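Inicio | Lecturas | Archivo | Sobre mí | Contacto

Seis libros en septiembre y uno a medias

2023-09-12 · Tiempo de lectura: 3 minutos

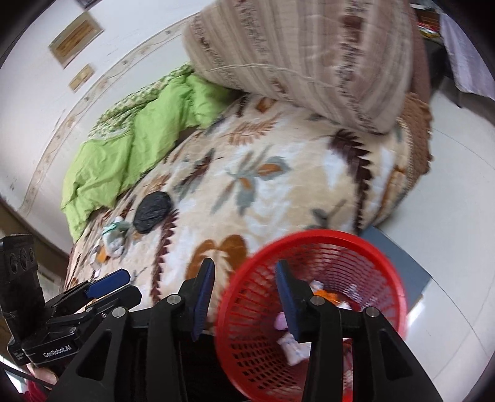
Una cesta roja de plástico.

Llevo 69 entradas en esta serie y sigo sin tener un método para elegir el siguiente libro. Este mes he leído sobre todo traducciones, en parte por casualidad y en parte por Maite Segura, que me prestó una bolsa entera antes de mudarse y todavía no me ha pedido nada de vuelta.

Empecé por la novela de Jolán Szabó, la del hotel cerrado junto al lago. Tiene 240 páginas y tardé 8 días, que para mí es lento. La primera mitad me costó. Hay un capítulo larguísimo sobre el inventario del hotel, con las sábanas y las llaves, y estuve a punto de dejarla ahí. Luego aparece la hermana y el libro cambia de paso. La traducción es correcta, aunque hay un par de diálogos donde todos hablan igual, la niña y el notario incluidos. No sé si en el original pasa lo mismo.

Después leí los cuentos de Fasil Dinsa. Son ocho y me gustaron cinco. El mejor es el del conductor de autobús que aprende a escribir cartas por encargo; el peor, el último, que parece el principio de una novela que el autor guardó en un cajón. La edición es de Grollerero, una editorial que hasta ahora solo conocía por los libros de viajes. El papel es bueno y la letra, pequeña. Leí casi todo con la lámpara de la cocina.

Del ensayo de Glenys Naylor sobre las bibliotecas de pueblo esperaba más. Repite la tesis en cada capítulo y las notas están al final del libro, así que hay que ir con dos marcapáginas. Aun así subrayé bastante - sobre todo la parte de los préstamos que nunca se devuelven, que me hizo pensar en la bolsa de Maite.

Los otros tres fueron relecturas cortas, de esas de una tarde. No voy a comentarlas porque ya lo hice en su momento y no he cambiado de opinión.

El libro a medias es el de poemas de Aroha Merrick. Leo dos o tres antes de dormir y al día siguiente vuelvo a leer los mismos. Es una edición bilingüe y me entretengo comparando los títulos, que es lo único que soy capaz de comparar con algo de criterio. Hay uno sobre una mesa puesta para gente que no llega que he copiado en el cuaderno.

En el club de la librería Bahrami han elegido para la próxima reunión una novela policiaca que transcurre en un puerto. Voté por otra cosa y perdí, pero ya la he comprado. Si alguien la ha leído, que me diga si hace falta conocer los libros anteriores del mismo inspector, que en la contracubierta no lo aclaran.

También tengo pendiente contestar a los comentarios de la entrada anterior. Me preguntabais por la edición antigua del diccionario de refranes: la encontré en un puesto de segunda mano, sin sobrecubierta y con el nombre de otro dueño en la primera página. No he vuelto a ver ninguna igual.

Anterior | Siguiente | Volver al archivo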